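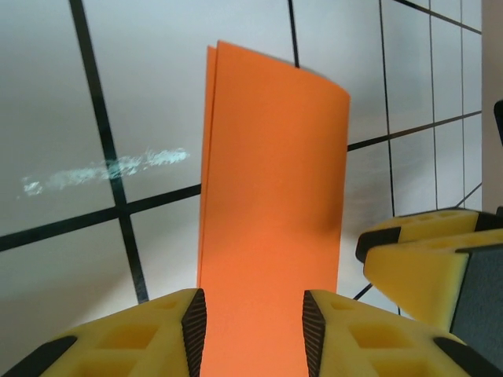 Home Index Recent changes Print

Gripper cell budgeting

Gripper cell budgeting is the planning of money, floor space and spares for a small robot handling station, usualy one or two arms on a bench. Covers purchase, fitting out, consumables and upkeep. Distinct from line budgeting, where conveyors and guarding take most of the total.

Scope of a budget

Arms first. Then grippers, controllers, mounts, wrist cameras, cabling, bench. Buyers new to the subject often price the arm alone and leave fingers and pads for later. Two-arm cells need a second gripper, often a second controller too, plus bench room for both to reach the same piece.

Fingers and pads

Molded fingers with ribbed rubber pads are common for thin sheet goods such as foam and heavy paper. Pads wear. Priced as a consumable, not as equipment. The Skarska workshop lists pads at 19 per pair and replaces them every 1000 cycles on sheet work, sooner with gritty stock. Finger bodies last longer and are normally held as one spare set per arm. Color is no guide to grade, suppliers vary.

Test stock

Bright single-color sheet is a frequent choice for trials, easy for a camera to pick out against a pale bench. Sheets bend and curl with handling and two can travel together, so plans allow for waste. Talha Sial's planning notes for Broltden put 457 sheets against the first trial period. Later revised down.

Work surface

Tile, steel or laminate. Tile wipes clean but has grout lines, which may confuse edge detection; a plain mat is a small extra line in the budget. Cleaning supplies are often left out alltogether.

Lease or buy

Leasing suits short trials. Purchase favored past the second year. Bosen leases arms with grippers included, Jiang sells them seperately. Peiyu Lu's comparison of the two, revised in November, found the gap mostly in service visits. Freight excluded.

Contingency

Held as its own line. Broltden's first plan had none and ran over by 107, all of it brackets and cable.

See also: End effector; Spare parts planning; Bench layout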